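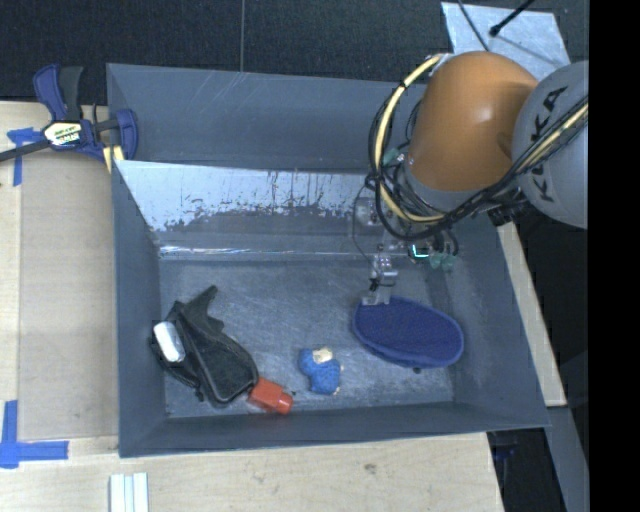
Search products, parts, manuals
Search

Grasso Teach Kit for bin picking

The Grasso Teach Kit lets an operator show an arm how to pick from a bin, either by guiding the arm by hand or by driving it from a remote station. Each pick is recorded as a demonstration. The recordings can be replayed on the cell, edited, or exported to train your own picking software.

The kit is made by Prallivus and is sold for new cells and for cells already on the floor. It does not include the arm.

What it is for

Most picking software copes well with boxes and poorly with everything else. Fabric folds, pouches slump, and small soft items lie against the wall of the bin where a straight-down approach won't reach them. An experienced operator can usually see how to get hold of these things, and the quickest way to get that into the system is to have the operator do it with the arm.

Typical uses are mixed retail returns, spare parts in deep bins, soft goods, and sorting work where the contents change from one day to the next.

Two ways to teach

Hand guiding. The operator holds the guide handle at the wrist and moves the arm through the pick. The enabling switch is in the handle and has three positions. Grip force and suction are set with the thumb wheel. Hand guiding is the better choice for approach angles and for anything close to a bin wall, and most people are comfortable with it after a short session. It needs an arm with joint torque sensing or the optional wrist sensor.

Remote control. The operator sits at the Pruvus station, outside the fence, and moves a small input arm. The robot follows. Contact force is fed back to the operator's hand, so you can feel when a fingertip meets the bin floor. The station has a 30 metre cable as standard. Motion can be scaled down for fine work by turning the dial on the left of the base.

Both methods write the same file format, and you can mix them in one job. A common pattern is to rough out the picks by hand guiding and then collect the bulk of the demonstrations from the station, where the operator can work seated for longer.

Choosing fingers or suction

The kit drives finger grippers, suction cups, or a tool that carries both. The tool choice is recorded with each demonstration. As a rough guide:

Flat packs and smooth plastic: suction first.
Woven or knitted goods: fingers, pinching at an edge or a raised rim.
Pouches and soft bags: fingers on a seam or flap. Suction will often hold on coated fabric, but test it.
Small bottles lying on their side: either will do. Teach both if the bottle may end up against a wall.

Teach each item in several positions. Ten demonstrations spread over the bin floor are worth more than 50 in the same corner.

Setting up the bin

The bin must not move between demonstrations. Clamp it to the bench at one corner or more and mark its position, so that it can be put back in the same place after cleaning. Tape on the bench is good enough for this. Scuffed or shiny bin walls don't matter for teaching, but strong reflections can upset some depth cameras, and a matte liner is available if yours is one of them.

Dress the cables with enough slack for the wrist to turn fully in both directions. Run the arm slowly around all four inside walls of the bin before the first demonstration and watch the cable loop as well as the tool. Set the floor limit in the software before you let a new operator use the station.

Recording

Press the foot pedal once to start a demonstration and once to end it. A double press discards the last one. The recorder stores joint positions, tool state, wrist force and up to four camera streams. The internal drive holds 300 hours without cameras. With cameras it is much less and depends on your settings, so plan on copying files off at the end of each shift.

Demonstrations can be tagged from the pedal or from the screen. We suggest tagging failed picks and keeping them. They are useful when training, and they take up very little room.

In the box

Guide handle with enabling switch
Pruvus station with input arm, dial and 30 metre cable
Recorder with mounting rails
Foot pedal
Wrist adapter plate (state the arm model when ordering)
Fasteners, cable ties and two spare thumb wheels
Printed manual

Specifications

Station weight: 61 kg with stand
Guide handle and adapter: 1.4 kg, to be counted against the arm's payload
Supply: 100 to 240 V, single phase
Recording rate: selectable, up to 500 samples a second
Operating temperature: 5 to 40 degrees
Colour: grey

Compatibility

An adapter list is kept on the downloads page and covers 177 combinations of arm and tool flange. If yours is not on it, send us a drawing of the flange. Custom plates take about three weeks. Older controllers may need the Pravthorpe interface box, sold separately, which sits between the recorder and the controller.

Safety

The kit is not a safety device. The cell's own emergency stop, fencing and speed limits stay in force during teaching, and a risk assessment should be done for hand guiding even where one already exists for automatic running. Keep the other hand out of the bin while the arm is enabled. Finger grippers can close without warning if the air supply is restored with a grip command still active.

Ordering and service

Part number GTK-2 for the full kit. The station and the guide handle can also be bought separately. Calibration of the force feedback is due every 12 months and can be done on site. The workshop is closed for the last two weeks of December, and units received in that period will be booked in when it reopens.

Page updated Sat 8 July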